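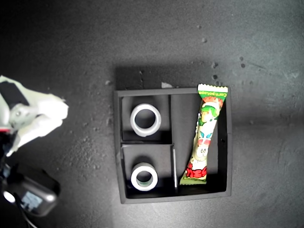
Last updated: October 22, 2019

Jurnine two-finger kit, reviewed by Corinne Whitfield

The quote was $2000 for the gripper and $114 for spare fingers. I'd plan on needing the spares. The sales sheet says "ready for mixed packing" — I'd want that in writing.

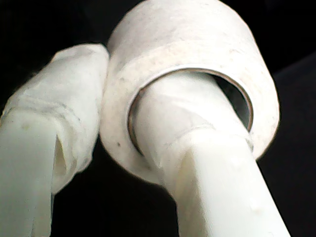
Rolls of tape are a fair test, and slick plastic fingers need some kind of padding. Budget for it, because Jurnine doesn't include any. 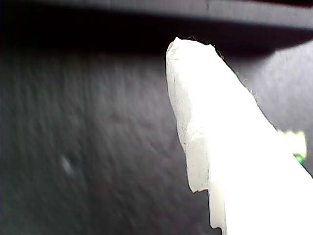 Replacement fingers are where the cost creeps up. Ask how long a pair should last before you order. A tip with notches and an uneven edge would go on my swap list, and at $114 that adds up. Two stars from me.

Related:
Trukine feeder: worth 71 a month?
Fovia trays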